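Leka Hand Gripper, paired set

Product page, Grillberg Handling
Last updated September 29, 2020

The Leka is a hand-held two-jaw gripper for recording sorting and packing work on small goods. A worker holds one in each hand and does the job through the jaws. The recordings are then used to set up a Trivis bench arm, which takes over the repeat part of the work.

Each jaw ends in a blue textured pad. The pads are made to hold beads, chains and thin metal, and can be changed without tools. Leka pairs are used on trays and benches, and also on soft surfaces such as bedding, where small items sink and are harder to pick up cleanly.

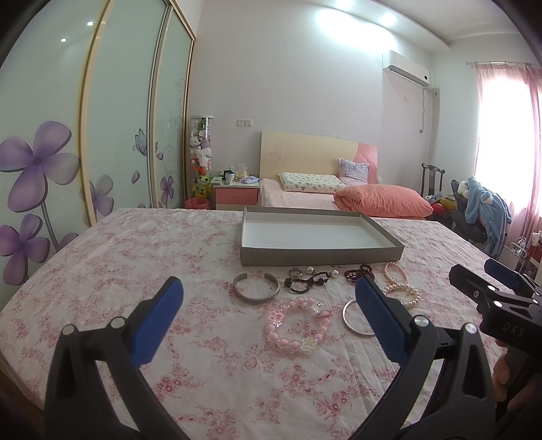

Leka pair with bracelets, a pearl necklace and an open grey box on a floral bedspread.

What changes for staff

At our Cuvholm site, jewellery returns used to be sorted by hand for the whole shift. Since May the bench arm has done the plain bangles and single-strand bracelets. Staff now check clasps, deal with tangled necklaces and clear anything the arm has put aside. They also make the recordings, and that time is paid as normal working time.

Nobody needs to write code. New users get 40 minutes of training and are asked to stop for 10 minutes in every hour of recording -- the grip is light, but wrists do get tired. Left-handed users can swap the pair over in the settings.

The first Cuvholm set came to 3,604 recorded picks. Charms and open cuffs took the most repeats and are still passed to a person when the arm is unsure.

In the box

Two grippers
Four spare finger pads
Charging lead
Printed setup guide

Weight: 300 g per gripper
Pads: blue, textured, replaceable
Works with: Trivis bench arm, all current models

Pads should be wiped with a dry cloth after use. Do not use solvent cleaners. Spare pads are sold in packs of 10 -- order through your usual Grillberg contact.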